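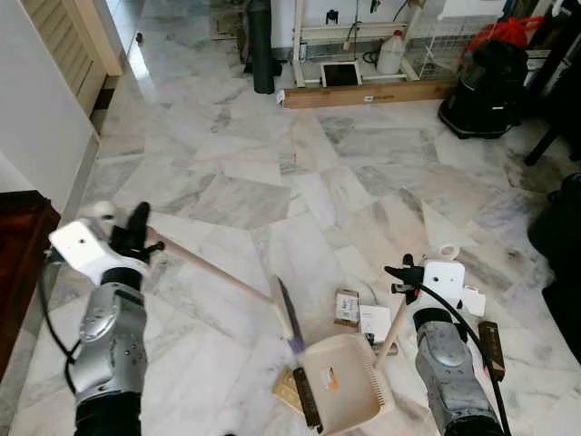
Floor work with two arms: notes on the second edition of our house rules

Renu Khurana
1 February 2022

The second edition of the Ladeo house rules came into use at Drurbridge this week. It replaces the first edition, which was issued in September and which several readers of this blog have asked me about. I was responsible for the drafting of both, and I set out below what has changed and what has been left alone. The views are my own, although the rules are not; they were agreed line by line with Jolán Bozsik and Harsh Sengar, who run the sessions.

The rules apply to two-armed work in furnished rooms. They do not apply to fixed cells, nor to anything done behind a fence. Most of the revision concerns sweeping, a task which the first edition covered in a single paragraph. That paragraph said the floor should be "suitably prepared" and that the operator should "take care with handles". It was my paragraph and I was glad to strike it out.

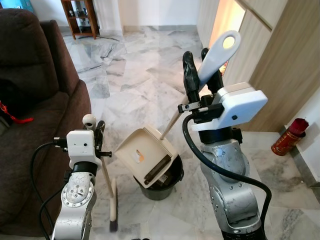 5 min read

Why sweeping needed its own section

A broom and dustpan oblige the two arms to work close to the floor and close to each other, each with a handle in its gripper, and the handles cross the space in which the other arm is moving. Emptying the pan adds a third object. When the pan is tipped over the bucket, the right arm is raised and turned while the left is still holding the broom a short distance away. The first edition treated the sweep and the tip as one action. They are now two, with a stop between them.

We reviewed 3,253 logged runs before drafting. Of these, 248 ended in a stop called by the operator, and 38 of those stops were called for a cable. I had expected dropped tools to come higher than they did. Dalva Fontes, who read the logs with me, had not, and her first draft of the cable rules has gone into the new edition almost unaltered.

Preparing the floor

Rule 1 now reads: "Before power is applied, the operator shall walk the working area and decide, for each object on the floor, whether it is to be swept, avoided or removed."

The earlier wording required the floor to be clear. That made little sense for a task whose purpose is to deal with a floor that is not clear. Small pieces of card and wood may be left down as material for the broom. A roll of tape may be left down as well, provided the operator has decided what the arms are to do about it and has written that in the run sheet. What is not allowed is an object about which no decision has been made.

Household things kept against the walls may stay where they are. We discussed this at some length. Brendan Foley argued for bare rooms, on the grounds that every extra item is one more thing to strike, and his note of dissent is kept with the minutes. The majority view was that a room with the sofa, cabinet and vacuum cleaner taken out of it tells us very little about the rooms people live in. The compromise is that nothing within reach of either arm may be stacked or balanced on something else.

Polished stone has been given a line of its own. Daylight on a shiny tile can hide small debris from the operator as well as from the cameras, and the walk is therefore to be done from two sides of the area.

Handles and grip

Rule 4 requires each handle to be gripped before the session and held through one slow lift, with no sweeping, while the operator watches for slip. Thin wooden handles are permitted. Padding may be added to a handle if the run sheet says so. Handles with a knob or an enlarged end should be gripped just below it where the task allows, as this gives some protection if the tool begins to slide.

The pan must be a household one. We have had requests to approve a pan modified with a bracket, and the answer remains no under these rules. A bracket belongs to a different kind of trial and should be described as such.

Cables

The cable at each wrist is to hang on the outer side of its arm when the arms are at rest. Enough slack must be left for the highest position in the task, and for floor work that position is reached at the bucket, so slack is set with the pan raised and tipped. It was formerly set at rest. Harsh Sengar has asked me to stress that a loop which looks tidy at rest may be too short at the tip, and a loop which is right at the tip may look untidy at rest. Inspectors visiting from elsewhere should not mark it down for this.

If a cable crosses the front of its own arm during a movement, the run may continue. If it touches a tool, a piece of furniture or the other arm, the run stops.

The bucket

The bucket shall stand on the floor, between the arms, and shall not be moved by hand once a run has begun. It should be of a colour that can be told apart from the pan. Tipping is done slowly, and the broom is to be kept still until the pan is clear of the rim. Any material that misses the bucket is left for the next sweep. Operators had been picking it up, which is a natural thing to do and put a hand beneath a raised arm on 16 occasions in the logs. This is the one rule in the section for which I would ask supervisors to stop a whole session and not just a run.

What has not changed

The rules on stop buttons, on the number of people in the room and on children and pets are as they were. So are the rules on record keeping, with one small correction: the form still named Tomar as the place to send incident sheets, and they should go to the office at Drurbridge.

Wear to the outer casings also stays where it was. Scuffs and scratches on the arm covers are to be noted at the monthly check and do not prevent a run. A loose cover or a missing screw does.

Sites using the Flerkitz run sheet may go on doing so until their present stock is used up – the boxes for floor preparation are missing from it, and should be written in by hand at the foot of the page. Jolán Bozsik holds the new sheets and will post them on request. Comments on the wording may be sent to me through this site, preferably with the rule number.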